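Thursday, late

Should be in bed but my head is still full of fingertips, so I'm writing it down while I can still read my own notes.

The big job today was the Rindar fingers against the Clarach ones. I've been putting this off for most of May because swapping tips on that gripper means four tiny screws per side and I always drop one (dropped two today, found one). Same arm, same wrist camera, same old desktop PCs with the lids off. The task is the one everybody in the shop loves to hate: pick up a processor by its edges, carry it over, put it in the socket, let go without dragging it. Then take it out again.

I started with no chip at all, just driving down to the empty socket over and over to see if the arm comes back to the same spot. Boring work, and I love it! You put on music and nudge the thing by hair widths. I'd moved the lamp again and the socket came up so bright on the wrist view that I had to turn the exposure way down before the corners meant anything to me.

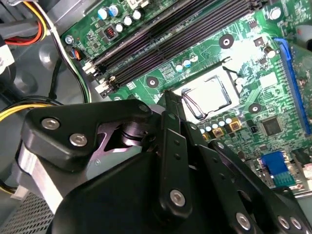

Imelda thinks I'm wasting my time with the empty runs. She said over lunch that repeatability without a load tells you about the arm and nothing about the grip, and that I should go straight to chips and let the bad numbers come. She's probably right. I still like knowing it before I blame the fingers for something. We went back and forth until her soup got cold and then she went off to fight with the Cetadby controller, which had dropped its connection again.

Anyway, chips. I set it up as 30 tries per finger set, all by hand on the controller, no scripts, because I wanted to feel the difference. Rindar first. They close nice and even but they have this way of squeezing the chip up, like a watermelon seed, if you come in even a little high. I got 19 good ones, then a whole string of bad ones after my coffee break, which I'm blaming on the coffee. Clarach second. Slower to close, and I hate the knob you set the force with - it has no clicks, so you can never get back to where you were. I settled on 32 on the little dial and put tape over it so Ketill wouldn't touch it.

The letting go is the part I want to remember. With both sets the pick was easier than the release. You open a bit too fast and one finger leaves before the other, and the chip scoots. What helped was opening a tiny bit, waiting, then opening the rest and backing straight out. It feels silly to wait that long with your thumb on the stick. I wrote WAIT on a sticky note and stuck it to the monitor.
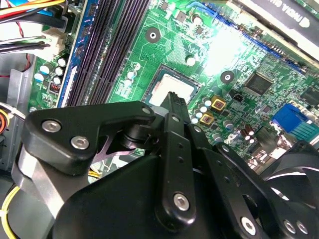

Fingertip at the edge of the processor, no cooler on.

Then there was an hour where nothing got done because the camera cable kept catching on the wrist every time I rolled past a certain angle. Zip ties, more zip ties, then cut them all off and did it again with the loop on the other side. Preben wandered in, looked at the pile of cut ties, and wandered out.

After that I went back to the pick, mostly to see how well each set holds a chip on its edges while you tilt it. I do like having the camera so close for this. From the bench you'd swear the chip is level, and then you look at the wrist view and it's leaning. I tried the depth camera on its stand too, and it's great for finding the case and pretty useless for something that thin and shiny.

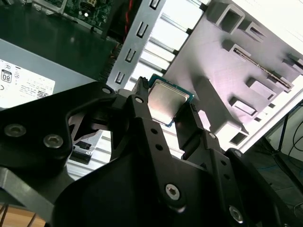
Rosalinda wrote back tonight that ridged tips are fine until the ridges fill up with dust, and that I should wipe them every ten picks or so and then compare again. Ugh. I didn't wipe anything all day, so now I don't know if my coffee break slump was me or the fingers or plain dirt. She also wants to know what force I was using, and "32 on the dial" isn't going to impress her.

So tomorrow: alcohol wipes, both sets again, Clarach first this time. Ask Jomar if the load cell is free. Find that other screw before somebody's vacuum does. And order more tape, the good kind.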